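1/ New result from our two-handed grasping work, and I'm so happy with this one! It's all about food containers with lids.
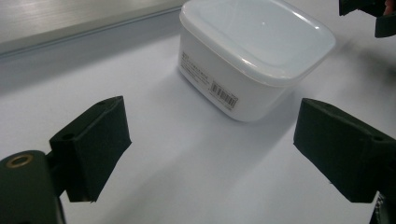 Ovach Lab – Bimanual Manipulation Team

2/ White box, white table, pale lid. Our old policy kept misjudging where the rim was. Nadhirah Subramaniam had the idea of training on fewer demos, but starting each one from a different angle to the container.

3/ So we cut the set from 1,000 demos to 300, all recorded with hand-held grippers. Same network, same training time. The smaller set won on containers the policy had never met!!

4/ The corner-first starts seem to matter most. Drop them and most of the gain goes away – we ran that check 2 times and got the same answer.

5/ Still weak: stacked boxes, and lids that are already loose. Nele Koster is working on the loose lids now.

6/ Write-up goes out in June, with the demos. If you've tried something like this on clear plastic, please tell me how it went, I'd love to compare!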